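Looking After Your Listening Gear
Notes for the library talk, Lempi Vainio

(Wait for chairs to settle. Water on the left, not near the laptop!)

Good evening, everyone, and thank you for coming out. I'm Lempi, I ran the lending desk at the Gromham audio library for a long time, and tonight I want to talk about headphones, and mostly about what we do with them when we take them off, which is where all the trouble starts.

We had 145 pairs on loan when I started. I wrote up every return in a little green book (hold up the book), and I can tell you that very few came back because the sound had gone. They came back with a split band, or a flattened cushion, or a cord that had been wound so tightly it had given up right at the plug.

(Ask: who has a pair in their bag right now? Let people dig. Give this a minute, they enjoy it.)

Start with the band. Open it with two hands, one on each cup, and set it on your head gently. Please don't tug it off by one side, which I did myself for years until Urho Pelkonen caught me at it and gave me quite a lecture.

Then the cushions. A soft cloth, barely damp, and a wipe around each one every week or so. Let them air overnight before they go back in the case. No kitchen spray, however nice it smells.

Now cords. Make a loose loop, as wide as your hand, and fasten it with a bit of soft ribbon. I have 3 ribbons here to pass around, and I would love 2 of them back. Never wrap the cord around the headphones themselves. I know it looks tidy, and I know your mother did it.

(Pass ribbons. Next slide.)
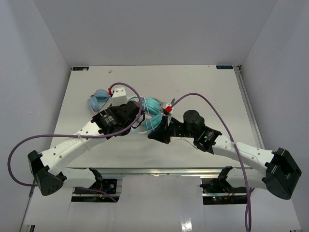

Slide 6: Teal headphones on a white tabletop, thin white strands wrapped around the middle.

Such a pretty color, I think, and a nice rounded band too. Look at how the cups are lying, one tilted on its side and the other further over and lower down. When you put yours away tonight, try laying both cups the same way, flat, with nothing wound around them and nothing resting on top. A hook is even better if you have the wall for it. Aino Nieminen uses an old wooden coat peg and I am a bit jealous of it.

(If asked about replacement cushions: measure across the cup first, and take the old one along to the shop.)

(Questions. Nosipho has the roaming microphone. Remind everyone that the mending table is open until we lock up, and collect the ribbons at the door.)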